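Kundside Tischszene – digitale Übungszelle für den Roboterarm daheim und in der Gemeinschaftswerkstatt

Artikel: Szenenpaket mit Armmodell, Lochtischplatte, Raum und Haushaltsgegenständen
Lieferung: Download, kein Datenträger
Preis: 27 Euro, für eingetragene Werkstätten einmalig 38 Euro
Stand: 2024-01-01

Wer zu Hause oder in der offenen Werkstatt an einem Roboterarm baut, kennt das: Der Arm ist noch nicht fertig, die Netzteile liegen in der Schublade, und eigentlich möchte man abends doch schon ausprobieren, wie man eine Tasse von rechts nach links bekommt. Genau so ging es uns auch, und aus diesem Wunsch ist unsere Tischszene entstanden. Zodwa Matlala hat den Raum gebaut, Paavo Saarinen die Gegenstände, und ich, Si-eun Jang, habe mich um den Arm gekümmert und um alles, was danach noch klemmte (das war eine ganze Menge!).

Sie bekommen einen kompletten Arbeitsplatz am Rechner: einen großen Tisch mit Lochraster, einen weißen Arm mit Greifer und dazu Dinge, wie sie in jeder Küche herumstehen – Teller, Schale, Tassen, Körbe und natürlich die Banane, an der bei uns so ziemlich jeder neue Greifversuch anfängt. Alles lässt sich verschieben, austauschen oder weglassen. Wer mag, stellt den Tisch erst einmal ganz leer und holt sich die Sachen nach und nach dazu, das ist für den Anfang sehr angenehm.

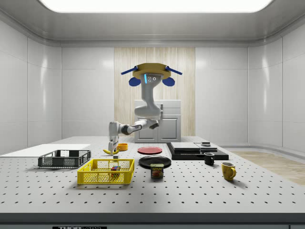

Zwei Ansichten aus der Tischszene, mit Arm, Banane und gelbem Korb

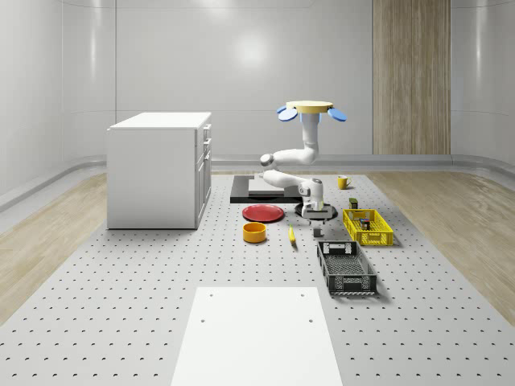
Beim Aufbau der Szene haben wir uns viel Zeit für die Abstände gelassen. Khôi Tăng betreut bei uns die Werkstatt in Cutlow und hat immer wieder darauf gedrängt, dass man die Anordnung am Bildschirm später auf einer echten Platte nachstellen kann. Deshalb liegt dem Paket ein Rasterplan als PDF bei, den Sie kachelweise ausdrucken und auf den eigenen Tisch kleben können. Malerkrepp genügt völlig. Bitte beim Drucken die Seitenanpassung ausschalten, sonst stimmt der Maßstab nicht, und dann sucht man den Fehler stundenlang im Programm – wir sprechen da aus Erfahrung.

Im Paket enthalten sind 500 vorbereitete Anordnungen der Gegenstände, dazu zwei leere Vorlagen für eigene Ideen. Jede Anordnung ist eine kleine Textdatei, die man mit einem gewöhnlichen Editor öffnen und ändern kann. Eine Beispielaufgabe zum Aufnehmen und Ablegen ist ebenfalls dabei, ausführlich kommentiert und auf Deutsch. Tươi Hồ hat sie so geschrieben, dass man auch dann hineinfindet, wenn man bisher eher mit dem Lötkolben als mit der Tastatur zu tun hatte.

Was Sie selbst mitbringen sollten: einen Rechner mit ordentlicher Grafikkarte, etwas Platz auf der Festplatte und für den ersten Start ein wenig Geduld. Beim allerersten Laden werden die Oberflächen vorbereitet, da darf man ruhig einen Tee kochen gehen. Danach öffnet sich die Szene deutlich flotter.

Gut zu wissen: Die Greifkräfte sind in der Grundeinstellung recht sanft. Wenn Ihnen Gegenstände aus dem Greifer rutschen, drehen Sie bitte zuerst am Reibungswert und erst danach an der Kraft. Und wer seine Bewegungen auf einen eigenen, echten Arm übertragen möchte, fängt bitte mit kleiner Geschwindigkeit an und behält den Ausschalter in Reichweite.

Passend dazu führen wir den Greiferbausatz Mineo (zum Selberdrucken, Schrauben liegen bei) und das Kamerastativ Nghiêm mit Tischklemme. Beides wird einzeln verkauft und ist für die Tischszene nicht nötig.

Die nächste Überarbeitung ist für Juni geplant, mit weiteren Körben und einer Schublade, die sich öffnen lässt. Wer das Paket jetzt kauft, bekommt sie ohne Aufpreis. Fragen beantworten wir gern über das Kontaktformular, am liebsten mit der Protokolldatei im Anhang und einem Satz dazu, was Sie gerade bauen!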